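Two grippers, one blue basket: notes from the wrist camera

I spent most of July swapping end effectors on the same arm and looking at the results through the camera at the wrist. The candidates were the Rindwood two-finger and the Briltard, a three-finger design that costs a good deal more. The basket stayed the same throughout, as did the controller. 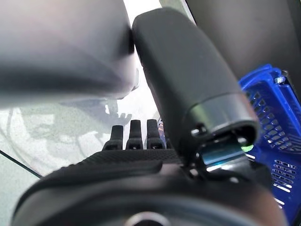
What the camera has to put up with

The wrist view is crowded. The black housing takes the whole lower third, and something gray and rounded fills most of the upper left, so close to the lens that it is only a blur. The usable part is a band across the middle, with the blue basket on the right of it.

Brightness is the second problem. Most of the light comes from behind the hardware, and glossy black parts pick up a hard highlight along every rim. Auto exposure chases the pale background and leaves the dark parts with very little detail. I locked exposure after the first batch and lost the background completely, but the finger edges got better. I have left it locked.

Focus is fixed on this camera module. I set it by hand for the middle of the basket, which gives up everything nearer than the fingertips. For a while I considered a second module with a shorter focal distance, but the wrist already carries more cable than I like and the connector on that side is used up.

Test setup

The task was picking small parts out of the basket and placing them in a tray. I used the same bin of parts for both grippers: short tubes, flat brackets, bagged fasteners and a few foam blocks. Each gripper got 204 picks. The arm ran at the same speed limit for all of them, and the grasp planner was Esora with its stock settings, apart from the approach height, which I raised to keep the fingers off the basket rim.

A pick counted as good if the part reached the tray in one attempt. Regrasps were logged separately. A part that came out of the basket and fell on the way counted as a failure, even when it happened to land in the tray -- this came up more often than I expected with the foam.

Rindwood

The two-finger is simple and quick to set up. Four screws, one connector, and the controller found it on the first boot. Closing force is adjustable in software, though the bottom part of the range does very little. I ended up just above the middle and stayed there.

It did well on tubes and brackets. Bagged fasteners were poor, and the fault was mostly in the pad material, which slides on thin plastic. I tried a strip of silicone tape on each pad. The grip improved and the tape peeled off before the run was over, so I am not counting those picks.

Briltard

The three-finger took an evening to get going. The mounting pattern needs an adapter plate, and mine arrived with one hole out of position. After I had opened that up with a file, the controller refused to home the third finger until I updated the firmware and power cycled the arm in the order the manual gives on its second to last page.

Once running, it was clearly better on bags and foam. Three contact points hold a soft part with less force, and the parts rotated less during the move. The weak point was the side of the basket. A wide hand needs room to open, and anything lying against the wall was either skipped by the planner or approached at an angle that brought a knuckle close to the rim. The slots in the wall are an extra nuisance. Bright light comes through some of them and the depth estimate there is noisy, so the planner sometimes proposed a grasp on the wall itself.

I masked the wall out in Esora. That stopped the bad proposals and also hid a few parts that were touching it.

Data and calibration

I kept 1,971 stills across both setups for hand-eye calibration and for labeling the fingers. Calibration has to be redone after every tool change if the camera bracket is disturbed, and with the Briltard adapter it always is. With the Rindwood I could leave the bracket alone.

The labeling was slow. Black fingers against a black housing do not separate well, and I ended up drawing a fixed mask for the housing and only labeling what moved. A ring of matte white tape near the fingertips would probably help. I have a roll of it and have not tried it yet.

Where it stands

The Rindwood is back on the arm for now. The next job is rigid parts only, and I would like the short cycle time more than the gentler grip. The Briltard goes on again when the new adapter plate comes in, with a shallower basket and the camera moved outward by 3 cm, if the cable reaches.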